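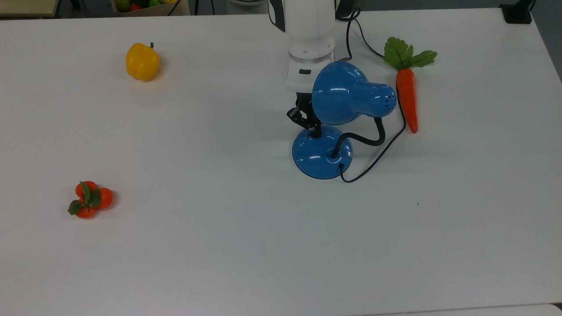
Como é que um robô aprende a fazer uma tarefa nova? Ele aprende com exemplos: uma pessoa guia o braço muitas vezes, e o computador guarda cada movimento para depois o imitar.

Gakano > Para os mais novos > Robôs que aprendem

Na Gakano trabalha uma investigadora que se chama Kristýna Murín. Ela quis saber uma coisa simples: quantos exemplos precisa um robô para aprender bem?

Pensa em quando aprendeste a atar os sapatos. Alguém te mostrou uma vez, e outra vez, e tu tentaste. O robô faz uma coisa parecida, mas ele precisa de muito mais paciência do que tu -- ou melhor, os adultos é que precisam.

A equipa preparou dois grupos de exemplos. No primeiro grupo havia 200 exemplos, todos com as coisas nos mesmos lugares. No segundo grupo havia também 200, mas em cada um a mesa estava arrumada de maneira diferente. 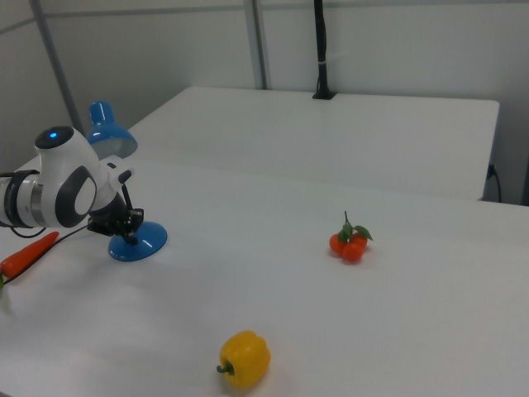
Depois, cada robô fez a prova numa arrumação que ele nunca tinha visto. O robô do primeiro grupo ficou muito confuso, porque tinha decorado os lugares. O robô do segundo grupo enganou-se menos vezes. Ele tinha aprendido a procurar as coisas com a câmara antes de mexer a pinça.

A isto os cientistas chamam generalizar. É uma palavra comprida, mas tu também generalizas: se sabes abrir a porta da tua casa, consegues abrir a porta da escola.

A Kristýna experimentou ainda com quase 500 exemplos variados. O robô melhorou mais um pouco, mas não tanto como ela esperava. Agora a equipa quer descobrir quais são os exemplos que ensinam mais, para não ter de gravar tantos.

Experimenta em casa: pede a um amigo para fechar os olhos e explica-lhe, só com palavras, como se pega num lápis que está em cima da mesa. Depois muda o lápis de lugar e explica outra vez.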